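4.3 Comparing two instrument tips on the suture pad

Before this section you must have finished the camera set-up (4.1) and the homing of the wrist (4.2). If the homing lamp on the Skendex controller still blinks, go back to 4.2 and do not continue.

The comparison uses the same arm, the same wrist camera and the same pad for both tips. Only the tip is changed. We recommend one person at the controller and one person at the table. It is possible to do it alone, but then the stop pedal must be under your foot during all movements.

You need:
Tip A (narrow jaws, grooved)
Tip B (wide jaws, smooth)
The Mösli tool for the collar
One practice pad, with one open cut and one closed line with sutures
Trial sheet, form 554

Preparing the arm

1. Switch the controller to HOLD. The arm keeps its position but does not accept commands.

2. Put tip A on the shaft and turn the collar by hand until it stops. Then use the Mösli tool for the last quarter turn.

CAUTION: Do not hold the tip at the jaws while you tighten the collar. The pivot pin can bend, and a bent pin is difficult to see with the eye.

3. On the controller, open Tools and choose the profile with the same letter as the tip. A wrong profile gives a wrong closing force. The controller cannot notice this by itself.

4. Open and close the jaws 6 times without load. Listen at the wrist housing. A soft, regular sound is normal. If there is clicking, remove the tip and clean the hinge as described in 7.2.

Preparing the pad

5. Fix the pad in the tray with both clamps. It should lie flat in the working area. A small fold near the side is acceptable if the jaws do not go there.

6. Turn the tray until the open cut and the closed line are both inside the camera view, with enough room between them for the tip.

Note: Pads may be used again. Old stains from the red colour do not disturb the trial, but please write "used pad" on the sheet. Marlies Rainer from our test room changes the pad when the fibres begin to stick to the jaws, and this is a good rule also for customers.

Moving to the start position

7. Switch the controller to SLOW and lower the tip between the open cut and the closed line. Stop when the tip is close above the pad - it must not press into it.

8. Open the jaws partially and point them to the lower end of the open cut. Look at the camera picture now, not at the arm. The jaws and the round wrist housing should be sharp. The near part at the bottom of the picture stays blurred, and you should not try to correct this with the focus ring. If you focus on the near part, you lose the jaws.

9. Check how much of the closed line is hidden at the bottom. A small hidden part is normal with this camera position. If you cannot see the knots that you want to work on, turn the tray and begin again from step 7.
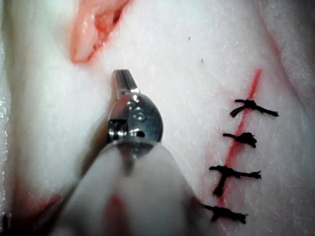 Doing the trial

10. Press START on the controller. The trial time begins to run.

11. Take the edge of the open cut with the jaws, lift it slightly, hold it for 2 seconds and let it go. Write on the sheet if the edge slipped.

12. Go to the closed line. Take one suture tail, pull gently to the side and let it go. Do not pull at the knot.

13. Lift the tip straight up and press STOP. Save the recording under the name of the tip.

14. Switch to HOLD, change to tip B and repeat from step 2. Leave the pad as it is in the tray.

WARNING: Never change the tip in SLOW. The arm can still move in this mode.

Reading the results

Compare the two recordings side by side on the Stastent viewer. Look first at the slipping and only afterwards at the time. A new operator is nearly always faster in the second trial, so the time alone says little about the tip. For a fair result, do a second round on another day and begin with tip B.

If the viewer shows message 569, the two recordings were made with different camera settings and cannot be compared. Set the camera again as in 4.1 and repeat both trials.

Questions about form 554 go to Silvan Wallner, application support.

Revised 23 January 2026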